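Budget season, robot edition

July 4, 2022

Everybody else is grilling today and I'm sitting here with a spreadsheet. Our equipment request is due in August, and Pirjo Hyvönen wants one number from me. One! I have 33 rows. 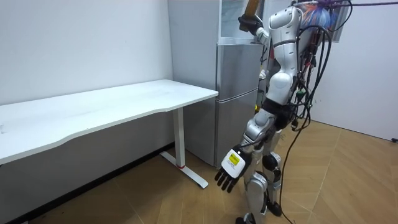
The robot itself is the easy part. It's all the little stuff that eats the money – cables, spare connectors, another hand. Plareck wants $400 for a cable set, and Cronin has one for $304 but charges $120 for shipping (so much for the bargain). I put down Plareck and moved on.

Hands are where I keep going back and forth. Bottles are most of what we do, and I'd love to have a second right hand on the shelf before the fall. 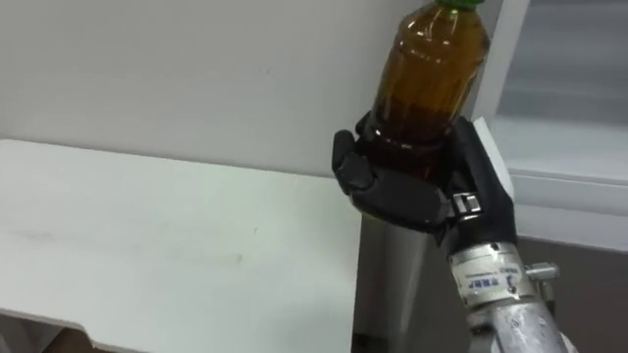 Masari will do a service plan if we sign for two years, and I'm tempted, but I haven't seen what it leaves out. I've asked them twice. If any of you have bought from them, please write to me before I send this thing off!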